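Sunday, Pladombridge, laundry corner

In just after 10. Washer free so put the first lot of cloths through, the Grimshaw cotton ones, and did the table while it ran. Max (Moya) wants every cloth logged before July so starting a proper list, see back page. Got to 28 and lost my place, started again.

Table cover first. Off-white one, the big one. Creases won't drop out by hand, tried smoothing from the middle outwards, then from the long side, no real differnce. Faint grey smudges all over. Dry brush did nothing. Not going to scrub it on the table, last time the damp got into the top and Batutwood charged us for the refinish. Needs to come off and go in by itself, warm not hot.

Blue cloth next. Plan for the afternoon was the plain fold: halves, halves again, thirds, stack to the left. Want to write the steps down so that anybody can do them the same way.
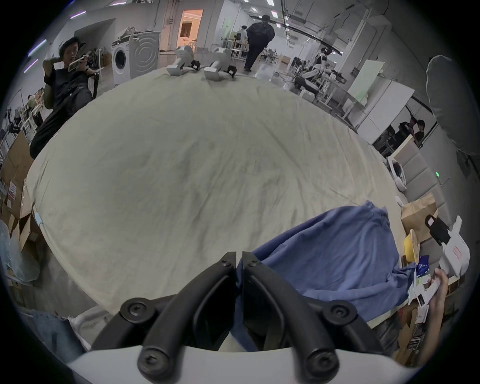
Blue cloth on the big cover, before folding. Smudges on cover faint but there.

Fold notes. Starting from a heap is slower than starting from a flat cloth, obviously, but the heap is what comes out of the drum so that's what we practise. Find a corner first. Then the next corner ALONG, not the one opposite, I keep grabbing the wrong one and get a twist. Shake once, lay down, pull the near edge straight. Best go 55 seconds. Worst one I stopped timing.

Creases in the cover catch the edge when you slide the cloth across. Lift it, dont drag.

Olari powder nearly out, the tub's 1,148 g full and there's maybe two washes left in the bottom. Max to reorder, he has the login.

To do
- cover off, wash on its own
- spare cover, is it still in the Grimshaw box??
- iron, or borrow one
- redo the cloth list from 1

Left the blue one on the table for Max to have a go.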